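Morin extends Judance bowl line with ridged 265 mm mixing bowl

CLURKPORT, 2019-11-21 – Housewares manufacturer Morin has added a large mixing and serving bowl to its Judance range of translucent plastic kitchenware. The new bowl goes on sale through the company's trade catalog and through kitchen supply stores carrying the existing Judance sizes. It is offered in a single color, a pale mint green, with an outside diameter of 265 mm and a wall thickness of 2 mm.

The bowl was developed at Morin's Clurkport plant under product manager Nathalie Poirier. It replaces the smooth-walled Ronholm bowl, which leaves the catalog when current stock is sold. Replacement lids for the Ronholm will remain available as spare parts.

The main change from the Ronholm is the interior. A series of concentric raised ridges steps down the inside of the bowl to the base, where the Judance clover is embossed in the center. The ridges stiffen the wall and give a user a visual reference when filling the bowl. They are not calibrated and should not be used in place of a measuring cup.

"Customers told us the smooth bowl flexed too much when they carried it full," said Poirier. "We looked at a thicker wall first, but that added weight and cooling time. Putting the stiffness into the ridges let us stay at 2 mm."

The rim has also been widened. On the Ronholm it was a narrow rolled edge, and food residue tended to collect underneath it. The Judance rim is a broad, open band with a rounded upper edge, which can be wiped from both sides and gives a firmer grip when the bowl is tilted for pouring.

Morin ran a household trial of the design before approving the production mold. Bowls were placed in 55 homes and returned to the plant in August, together with a log kept by each household. The logs recorded 1,095 separate uses, most of them salad preparation, dough mixing and the rinsing of fruit and vegetables. Participants were asked to use their own utensils, including metal ones, and to wash the bowls in their usual way.

"We wanted bowls back that had been treated like any other bowl in the cupboard," said Arnout Verbruggen, who supervised testing. "Metal whisks and forks will mark this material. The marks we measured were shallow, and none had developed into a crack."

Surface marking is covered in the care leaflet packed with each bowl. Morin recommends silicone or wooden utensils for users who want to preserve the gloss finish, and advises against scouring pads and abrasive powders. The bowl can be washed on the top rack of a dishwasher. It is not intended for use in an oven or on a cooktop.

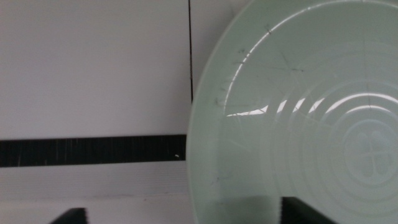
Judance bowl in mint green, interior with concentric ridges and embossed clover. Scratches and scuffs are visible on the surface near the rim.

The bowl nests with the smaller Judance sizes and ships without a lid. A matching lid is in preparation – Morin has not set a release date. Retailers holding open orders for the Ronholm bowl may convert them to the new model at the same unit price by contacting their sales representative.

About Morin
Morin designs and molds plastic kitchenware for home and light catering use. Its catalog includes bowls, colanders, storage containers and pitchers. The company's design office, tool shop and warehouse are located in Clurkport.

Trade and press contact
Marwa Belkadi, Communications, Morin, Clurkport
Samples and data sheets are available on request.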